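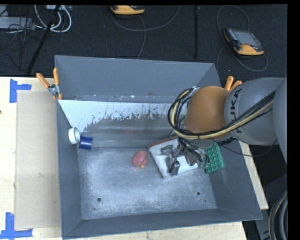

The ice at Ketside Park was supposed to open the first week of December, and by the second week I had started driving past it on purpose, which if you know where I live is eleven blocks out of my way. The warming house was dark. The boards were up. Inside the boards was a very large puddle with a goose in it.

I should explain that I'm not a skater. I'm a forty-six-year-old woman who bought a pair of used hockey skates in November because my daughter had gone off to college and the house was so quiet I could hear the fridge thinking. Latrice Esposito at work told me I needed a thing. "Get a thing," she said, with her mouth full of pretzel. Latrice does pottery, and sourdough, and some kind of fencing, so she's really got more things than one person should be allowed. I said I'd always sort of wanted to skate, and she stopped chewing and said, "Well, then?" And that was that. I bought the skates that same night from a man in a gas station parking lot — forty dollars, and he threw in the guards.

So there I was with skates and no ice.

The parks department has a recorded line you can call for rink conditions, and I called it so often that I could do the whole message along with the man. "You have reached the Malura Parks outdoor rink hotline. Ketside is closed. Rosenthal is closed. Please stay off the ice." He had a wonderful voice, slow and sorry. He sounded like he was telling you about a death in the family. Every morning I'd put him on speaker while I made my coffee and he'd tell me Ketside was closed, and I'd say "Thank you, sir," and go to work.

Then one morning it dropped to four degrees overnight and I called, and he said, "Ketside is closed. Rosenthal is closed. Crews will be flooding tonight, weather permitting." And I swear there was something in his voice! A little lift on the word flooding. I stood in my kitchen with the spoon in my hand and played it again.

I went down there after supper. I told myself I was going to the store, and I did bring a bag. There was a truck backed up to the boards with its lights on, and a big guy in coveralls holding a fire hose low against his hip, walking backward very slowly, laying down water. Steam was coming up off it. I'd never thought about how they did it. I guess I figured they just waited for rain.

"Closed," he said, not turning around.

I knew that voice. I would have known it anywhere.

"You're the hotline," I said.

He did turn around then, and got some water on his boot. He had a gray mustache with frost in it, and he looked about as happy as anyone does when a stranger walks up to them in the dark and says you're the hotline.

"Dwayne," he said. "Schumacher. You the one who keeps calling?"

I said lots of people must call.

"We get a printout," he said. "It's one number."

I'd like to say I had a clever answer. What I did was hold up my grocery bag, like that explained it. He looked at the bag and he looked at me, and then he went back to his hose. I didn't leave, though. I leaned on the boards and watched. He'd do a strip, all the way down, and come back and do the next one, overlapping just a little, the way my grandfather used to mow. After a while a younger woman climbed down out of the truck with a thermos and asked if I was from the city.

"She's the number," Dwayne said.

"No way," said the woman. Her name was Paloma Rosenthal, and no, the other rink isn't named after her family, or maybe it is, way back, she'd never gotten a straight answer out of her dad. She poured me some cocoa in the thermos lid and told me a good base takes 2,000 gallons a pass, and they'd be doing passes until two in the morning, then again the next night, and the one after that. Thin coats. You can't dump it all on at once or you get shell ice, with air under it, and the first kid who jumps goes through to his ankle.

"People want it fast," she said. "They get mad. A lady told me her taxes pay for that ice."

"What did you say?"

"I said they sure do, ma'am."

I went back the next night. I brought cookies, the kind you slice off a tube, and I brought my own cup. The third night I brought Latrice, who wanted to see the hotline in person, and who asked Dwayne if he'd say "Please stay off the ice" for her, and he did, and she clutched my arm so hard I had a mark. I think that was when he started to like us. He let me hold the hose for one strip. It's heavier than you'd think and it pulls to the left, and there's a bump by the south goal line that is one hundred percent my fault. If you tripped over it this winter, I'm sorry.

And then it was ready. I called in the morning, same as always, coffee going, and he said, "You have reached the Malura Parks outdoor rink hotline. It is 19/12/2018, and Ketside is open." He read the date in that order, day first, like a man in a spy movie. (I asked him later. He was in the Navy.) There was a pause on the tape, longer than usual, and then he said, "Rosenthal is closed. Ketside is open," again, as if he wanted to be sure whoever was listening had got it.

I got it. I was useless all day. I filed a whole folder of invoices under Z, for Zestodard, a company that hasn't ordered anything from us since spring.

There were maybe a dozen people at the rink by the time I got there. Kids mostly, and a teenage couple holding each other up, and one very old woman in a red wool coat going around and around with her hands behind her back like she was thinking over a business deal. The warming house was lit and it smelled like wet mittens and rubber mat. I sat down on the bench and laced up, and it took me so long that a boy of about seven stopped to watch.

"You gotta pull them tighter than that," he said.

I pulled them tighter.

"Tighter."

I want to tell you I stepped out there and something took over. I did step out there. I held onto the boards with both hands and moved one foot and then thought for a while about the other one. The old woman in the red coat went by. She went by again. The third time around she slowed down, without seeming to do anything at all to make herself slow, and put out her elbow.

"Delphine Halvorsen," she said. "Don't look at your feet, they're not going anywhere interesting."

I took her elbow. She was half my size and it was like holding onto a railing. We went along the near side, past the kids, past the teenagers, who had fallen down and were staying there. She told me she'd skated at Ketside since before there were boards. Her husband used to flood it with a garden hose run out the window of the house across the street, which is a dentist now.

"They've done a lovely job this year," she said. "Very smooth."

We were coming up on the south goal line. I said, "There's kind of a bump here," but I said it a little too late, and she rode up and over it as easy as a duck, and I didn't.

The ice was really cold. I know how that sounds, but I had my whole cheek on it. I could see right along the top of it to the other end, the lights lying across it in long strips, and over by the truck Paloma with both hands over her mouth and Dwayne with his arms folded, shaking his head.

"Well, get up," said Mrs. Halvorsen. "We've got the whole other side to do."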